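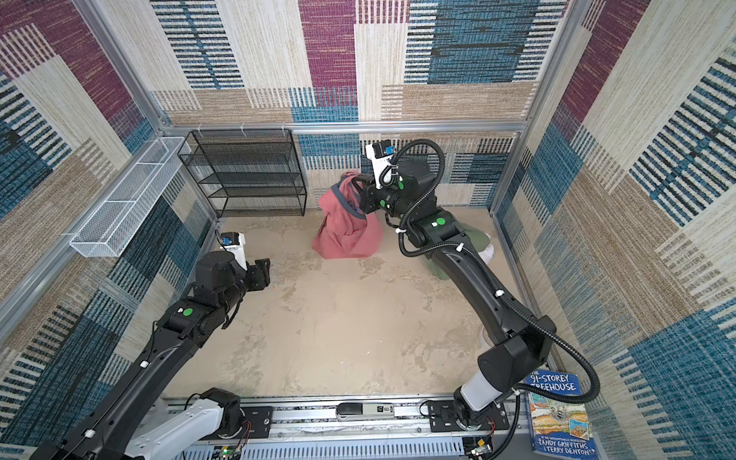

Do I need a full risk assessment for a bench cell this small? Yes, and the size of the cell has very little to do with it. At Sandenari we get this question more than any other, usually from people who have been told by a seller that small arms are "safe out of the box." An arm is a component. What you have to assess is the finished cell: two arms on a shared rail, say, with one gripper clamped on a pink cloth and the other open, both able to reach toward the same patch of floor. Each arm may come with good paperwork and the pair can still pinch a hand between them.

The arms are sold as collaborative. Doesn't that settle it?
No. The word tells you what the maker hopes you will do with the arm. Ask what force limit was set, who set it, and where it was measured. If the answer is a brochure, you have no answer.

Does an enclosure count as a guard?
Only if it keeps people out while the arms can move. Panels on three sides and an open front make a nice tidy work area – they don't make a guard. If an operator can lean in, write that into the assessment and deal with it.

What about soft items? Nobody gets hurt by a shirt.
Cloth snags, drapes over things and hides what is behind it. We ask sites to list loose fabric as a hazard of its own, along with cables that move with the arm. Straps and drawstrings get a separate line.

Can we keep other things inside the cell?
Our rule is that anything within reach of either arm is either part of the task or gone. Shelves and baskets used in the task go on the layout drawing. Books, mugs and phones do not belong there.

How often should stops be tested?
At the start of every shift, and again after any change to the rail, the mounts or the wiring. The Isdale site logged 304 stop tests in its first run and found 16 that were slower than the limit they had written down themselves. Before that, they had been testing once a month and finding nothing.

Our integrator, Escobar, gave us a certificate. Is that enough?
It covers the cell as it stood when it was signed. Move a base, swap a gripper or add a wrist camera and you are running something else. Read the scope line before you frame it.

Is your checklist a standard?
No, and please don't quote it as one. The Dasulthorpe checklist has 51 items and it is house practice. It does not replace the law or the published standards that apply where you work. The current version is dated 20th August.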